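Peel and stick wallpaper in a rental hallway, worth it?

Hallway_Hank
Moving into a rental in Greenwood in March and the hallway is a sad beige tunnel. Landlord says anything goes as long as the walls look the same when I leave. Has anyone used peel and stick for more than a year? I need to cover 136 square feet and the quotes I'm seeing run up to 800 dollars for the nicer stuff.

mossyoak
We had it in a bedroom for three years. Came off fine on two walls and took paint with it on the third. The third wall had been painted a month before we papered it. Wait until the paint is fully cured.

Declan Sowerby
Seconding the paint advice. Also check what kind of paint it is. Flat paint holds on badly and lets go badly. Eggshell or satin is what you want. I hung Lemska in two apartments and got my deposit back both times. Cost me 200 for a small hallway, bought on clearance.

tinroof
I'd skip it. A gallon of paint is cheaper, and you can paint back to beige in an afternoon. Peel and stick in a hallway gets bumped by every grocery bag and laundry basket you own. Ours curled at the seams by the first summer.

Hallway_Hank
Paint is the backup plan. I want a pattern though. Leaning toward a big floral but worried it will be too much in a narrow space. 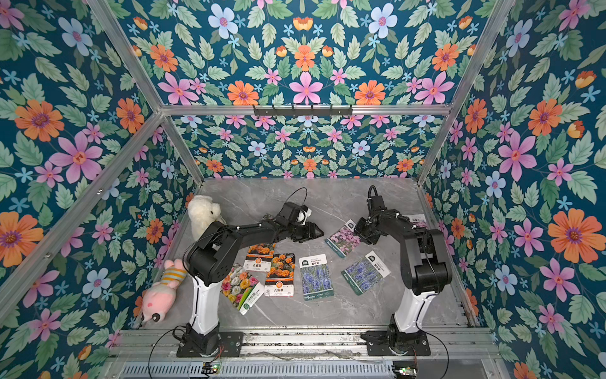

mossyoak
Hallways are where I would go bold — you walk through, you don't sit there staring at it. The small beige prints people pick to be safe end up looking like a dentist's office. A deep teal ground with large orange and pink flowers, like the paper in that picture, hides scuffs a lot better than a pale one does. Pale blue mixed in keeps it from going too heavy. I'd paint the trim a plain off-white and leave it at that.

tinroof
Dark ground shows every seam if the sheets pull apart even a little. You get a white line from floor to ceiling. Ask me how I know.

Declan Sowerby
You can fix that. Run a strip of matching paint down the wall where the seam will land before you hang the sheet. Or overlap by a sixteenth if the brand allows it. Hurusov says not to overlap, Lemska doesn't care.

nettie_b
What about the Nidura rolls? 857 for my dining room seemed high so I never ordered.

Declan Sowerby
Never used it. Get a sample and leave it up for two weeks before you spend that kind of money.

Hallway_Hank
Ordered three samples tonight, two dark and one light. The paint in there is satin according to the landlord. Will post when they've been up a while.

tinroof
Put one near the bathroom door.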